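Sorting the drawer of odds and ends: does the robot research help?

Prulent's sorting trial recorded 1,068 pick-ups with hand-held grippers, 224 of them over a towel. Mircea Văduva says the towel helps. I'd want more than one room first.

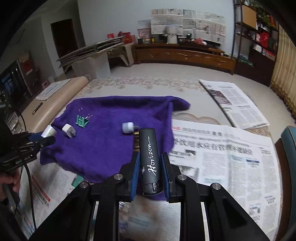 Padded fingers on a black cylinder, clip and plugs still to sort.

Worth copying at home - fold the towel's edges up so bottles stay put. The claimed 34 seconds saved? Doubtful.

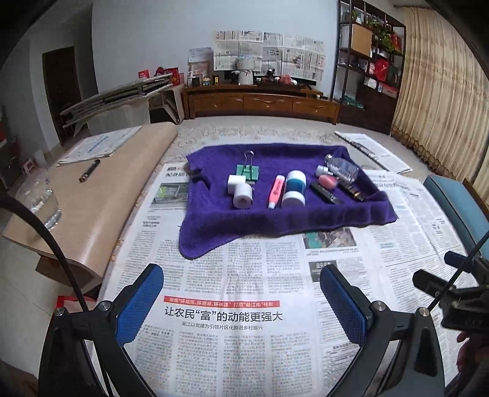
Purple towel as a tray, newspaper underneath.

Related tips
Jenkins jar labels
Cluremside shed shelves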